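Sun 19 April

**Clearing the spare room, part two**

Well, I did it! Two weekends, more trips to the dump than I care to admit, and the little room at the back of the house finally has a floor again. Those of you who read the November letter will remember I couldn't get the door open past my elbow. Ilham Tjoa came over on Saturday with his van and a thermos, and between us we shifted the old wardrobe, the treadmill (never again) and a box of about 80 National Geographics that I'd been "saving for someone."

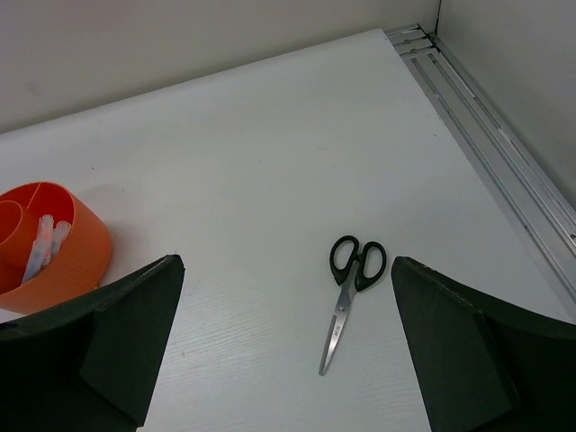 What I want from the room now is a sewing table, a proper one, where I can cut a whole dress without crawling around on the rug. I've been going back and forth on the top for weeks. My mother's was dark and scratched and I loved it, but I could never find a pin on it. So I'm leaning toward white with a faint wood grain, like the one here, pushed up against a pale gray wall so the whole corner stays bright. Marjan Azimi says white shows every thread. Good, I say, then I'll sweep up every thread!

The fabric was the hard part. I had stuff in there from when I worked at the Ibarra shop, including a bolt of mustard corduroy I bought with my first paycheck and never cut. I kept it. I also kept the velvet, and the curtain lining, and (don't tell Marjan) most of the buttons.

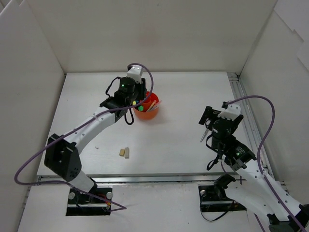 *White walls, white tabletop, and a faint pinkish smudge at the back.*

Paint is next. I got a quote of $458 from a man in Mena and nearly fell off my chair, so Leonora Baluyot and I are doing it ourselves. She has the rollers, I have the drop cloths, and neither of us likes ladders, so if you're tall and free some evening, there's lasagna in it for you.
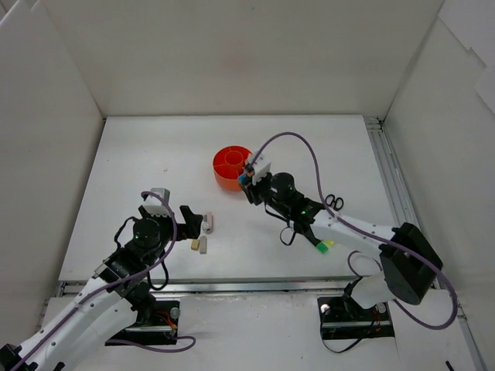

The other thing I haven't settled is the light. The window faces north, lovely for matching thread in the morning and hopeless by four. Leonora thinks a clamp lamp would do it. I'd like one of those long ones on a track, but then I start thinking about wiring and go make tea instead.

Anyway, if anybody wants a treadmill manual, I still seem to have that. Write back and tell me what you're clearing out!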